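Guides > Simulation Cell > Set-up

4. Preparing the Kenero kitchen cell

This section covers loading the counter layout and setting both arms to the start position. Do this before every recording block, and again after any change to the hand models. Allow 14 minutes.

CAUTION: Do not enable motion until step 6. If the hands load inside the counter, the solver will throw them clear and the layout must be loaded again.

4.1 Load the layout

1. Open the Guten launcher and select layout 163.

2. Wait for the counter, the placemat, and the cutting board to settle. The croissant belongs on the placemat and the lemon on the cutting board.

3. Switch to the head view. Check that the left hand is beside the placemat and the right hand is at the round dark item on the right of the counter. Both hands must be empty.
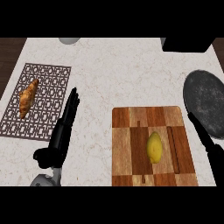 If an arm does not load, close the launcher completely and start again from step 1. Reloading the layout by itself keeps the old joint file.

Note: The head view has a black band at the top and bottom. Leave the crop setting alone, as the logs expect it.

4.2 Set the hands

4. Set finger speed to 80 percent for both hands.

5. Open the right hand so there is a clear gap between the thumb and the fingers. The left hand stays upright with its fingers extended, clear of the croissant.

6. Enable motion and hold for 2 seconds. Neither hand should drift. If one does, disable motion and repeat the joint zero in section 3.
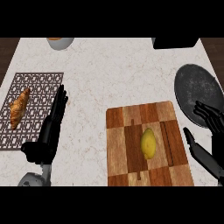 4.3 Save the start position

7. Save the pose under your own operator name. Do not overwrite the Clakerlow default.

8. Enter the layout number and finger speed in the cell log. Report repeated drift to Pendo Mutiso or Anoma Ekanayake.

Last revised Feb 15, 2021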